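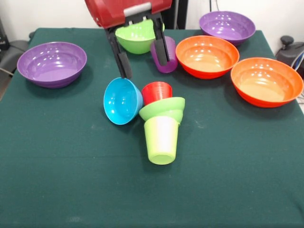
Foam pads slipping on gripper fingers

Genji Sekiguchi
Hello all – our Rotov cell sorts plastic bowls and cups, and the foam pads on the two long fingers keep creeping after 3,000 picks or so. Is it my glue?

Hervieu
Lovely little job, that! Peel both pads, wipe the fingers with alcohol, let them dry, then use fresh tape and leave it overnight – mine have done over 3,779 picks since.

Gurkik
Same here, try tape.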